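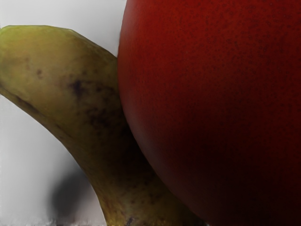

A banana and a red apple, close up.

Nirnevside Home Grow Compliance Tracker, reviewed
July 2022

Storklow sells this as a subscription for people who grow their own cannabis at home in states where that's legal. You log your plants, and it warns you when you're near your state's limit or when a rule changes. It costs $51 a year. I paid for it in June and went in doubtful.

Setup took five minutes. The plant log is fine, if you've never owned a notebook. The legal alerts are what you're paying for, and that's where my trouble started. The site boasts of 1,042 local rules on file, but won't say when any of them was last checked. My own county's entry linked to a page that no longer loads. Two alerts came in my first month, and one was for a bill that hadn't left its first hearing. It was worded as if it were already law.

I also don't love handing a company a dated list of my plants. The privacy page says Storklow will answer "valid legal requests" and stops there. I asked support what that covers and got the same page back.

Rosteck's free state summaries are plainer, and each one has a date on it. They skip county rules, so you'd still have to call the clerk. I'd do that anyway.

2 out of 5. I've turned off the renewal.

Chaudhry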